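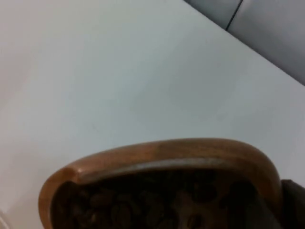

June
By Thérèse Turcotte
4 min read

Flondusgate revises surface rules for shared work tables

The Flondusgate building office has issued a revised standard for work tables in publicly owned rooms, replacing the gloss limit it has used for libraries, clinics and school study areas. The new text sets a maximum reflectance for horizontal surfaces and, for the first time, a procedure for measuring it after the furniture has been installed.

Under the previous rule, suppliers submitted a gloss reading taken at the factory on a flat sample. The reading was accepted for the life of the product. Inspectors had no method for checking a table once it was in use, and complaints about glare were handled case by case, usually by moving a lamp.

The revised procedure calls for readings at 7 points on each table, taken with the room lights at their normal setting and the blinds closed. The highest and lowest values are discarded and the remainder averaged. A table fails if the average exceeds the limit or if any two adjacent points differ by more than the stated tolerance. The second condition is aimed at uneven wear, which the office found to be a more frequent source of complaints than overall shine.

The change follows a survey of 136 tables in municipal buildings, carried out over the winter by the testing firm Vidmar. Most were white or light gray. According to the survey report, matte finishes tended to gain gloss where forearms and keyboards rest, while glossy finishes tended to lose it in the same areas. The report also records differences between cleaning products. Tables wiped daily with an abrasive cream showed the widest spread between center and edge readings.

Color is not regulated. An early draft would have excluded pure white tops in reading rooms, but the clause was removed after furniture makers objected that it treated brightness and gloss as the same property. The final text addresses brightness only through a note on lighting, which recommends that fixtures over white surfaces be dimmable.

Dresier, which supplies study tables to the district, said its current matte line meets the limit when new. The company has asked for clarification on tables that have been refinished on site, a common practice in older buildings. The office said a refinished top will be treated as a new surface and must be measured again before the room reopens.

Existing furniture is exempt until it is moved to another building or refinished. Purchases of fewer than 200 tables may rely on sample testing; larger orders require a reading from each production batch. Records are to be kept by the building that owns the table — not by the supplier — and transferred with the furniture if it is reassigned.

The oldest room covered by the standard is the reading hall at Prustier, opened in 1803, where the tables are listed as historic fittings. Those tables may be measured but not altered. Desk mats are permitted there, provided they cover the full working area and meet the same limit.

The procedure and a blank recording form are available from the building office counter. Comments on the form, though not on the limit itself, will be accepted through the end of August.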